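Last touched July 2, 2025. If you've landed in this folder wanting the short version: I've had the Oltora two-arm kit on loan from Brolamton, I recorded a pile of kitchen-tidying runs with it, and this README covers both what I think of the kit and what's in the files. It rambles. Sorry!

# oltora-kitchen-tidy

Runs recorded by teleoperation on an Oltora bench kit (two arms, two parallel grippers, chest-height camera), plus my notes on living with it. I'm doing this in evenings, on my own bench, and I paid nothing for the loan. Brolamton haven't seen this before it went up and they get the kit back in September.

## What's in the folder

| Folder | What it holds |
|---|---|
| `runs/` | 122 runs, one folder each |
| `runs/*/video` | chest camera, colour only |
| `runs/*/joints.csv` | joint positions and gripper opening, both arms, 30 rows a second |
| `runs/*/note.txt` | whatever I typed straight after the run |
| `broken/` | 6 runs where the joint log stopped early |
| `setup/` | my config files for the kit, plus the bolt pattern drawing |

Please read the notes! They're short, some are grumpy, and they'll tell you things the numbers won't, such as which runs I did with a cold and which ones I restarted in my head halfway through and carried on anyway.

I left the broken ones in because the video is fine and I hate throwing video away. If your loader chokes on them, just don't point it at `broken/`.

## The kit, as it comes

Two boxes. The arms are in the big one with the clamps and a power brick each, and the leader handles, the camera and the cables are in the small one. Clamping it all down took me a whole evening, most of it spent hunting for a hex key that was taped to the underside of the lid (it isn't on the packing list, so now you know). The clamps are very good. I expected to be retightening them every session and I've done it twice.

The software install is a single script and on my machine it worked first go, apart from wanting an older version of the camera driver than the one I had. There's a line about this on page two of the manual and nothing at all in the script, which just hangs. `setup/camera-driver.md` has the fix.

Pairing the handles with the arms is where I lost the most patience. You have to hold both handles in the rest pose while the thing calibrates, and if you sneeze you start again. Once it's paired it stays paired until you cut the power, so I got into the habit of leaving it on over supper.

## Using it

Driving the arms is lovely, I'll say that straight off. There's a bit of lag but you stop noticing, and after a couple of evenings I was picking things up without thinking about which hand was doing what. The grippers open wide enough for mugs if you come in from the side. Flat things are a pain: anything lying flush on the bench needs tipping up with one gripper first so the other can get under it, and I have a lot of runs that are mainly me failing to do that with a teaspoon.

Tall things are much kinder. Most of the utensil runs use the same few bits, a pink dish and a mesh holder with something white and long-handled standing in it, and going for the handle high up leaves you loads of room for the wrist. 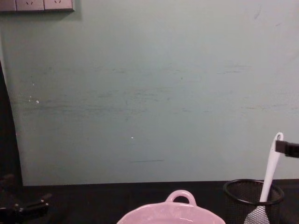
Märta Forsberg read an early draft of this and wrote back that I was being far too soft on the fingertips. She has the same kit, and her view is that the stock tips are fine for anything round and hopeless for thin handles, which twist as soon as you lift. She swapped hers for the softer Nyberg pads in her first week and says she wouldn't record anything worth keeping without them.

I think she's half right. Thin handles do twist, and you'll hear me muttering about it in plenty of the notes, but I could usually get round it by closing slowly and lifting straight up before turning anything. I also wanted the whole set recorded on the parts that come in the box, so that someone else with the same loan could repeat it. So it's stock tips throughout. If you mix my runs with hers (she's sharing them under the name Brernivine, ask her nicely), keep a column for which tips were on, as the gripper opening values won't match up.

## Good bits

- The clamps, again. Really good clamps.
- Gripper opening is logged as a proper value and you don't have to guess it from the motor.
- The stop button is big, and sits where your elbow can find it.
- Support answered my camera question the same day, in full sentences.

## Less good bits

- The leader handles are a bit small. I've got large hands and my thumbs ached after an hour.
- Fan noise from the power bricks. Two of them, slightly out of tune with each other.
- The recording app names every file by the time it was *saved*. I've renamed mine. There's a script in `setup/` if yours need doing too.
- No way to mark a run as bad while you're recording it. You finish, you save, you go and find it, you move it by hand.
- The cable on the left handle is shorter than the right one! Why!

## How the runs were done

Every run starts with both arms in the rest pose and ends the same way, or is meant to. One task per run, picked from the list in `tasks.md`: lift a utensil out of the holder, put one back, move the dish across, swap the holder and the dish, that sort of thing. The task name is on the first line of each `note.txt`. I set things out by hand between runs and didn't measure where anything went, so positions drift about as you'd expect from somebody doing this after work.

Lighting is whatever the room had. Evening runs are dimmer. I haven't colour-corrected anything, and I'd ask you not to send me a "fixed" version, as I've nowhere to keep it.

Bear in mind that it's all one operator, one bench and one wall behind it. A policy trained on this alone will have a very narrow idea of what a kitchen looks like. I'd use it for trying out a pipeline, or mixed in with something bigger.

## Would I buy one?

Probably, if the handles came in a second size. The loan unit had 4000 hours on the label when it reached me and it still ran smoothly, which says more to me than the brochure did. If you only need one arm, wait and see whether they split the kit. I asked and got a friendly non-answer.

## Using the files

Do what you like with them, research or otherwise, and a mention would be nice. If you find a run where the note and the video plainly disagree, open an issue with the run number and I'll have a look. I know there are a couple near the end where I typed the wrong task name, I just haven't got round to working out which ones.

## To do

- [ ] rename the task "swap", it means two different things
- [ ] add the resting joint values to `setup/`
- [x] move the short logs into `broken/`
- [ ] ask about the left cable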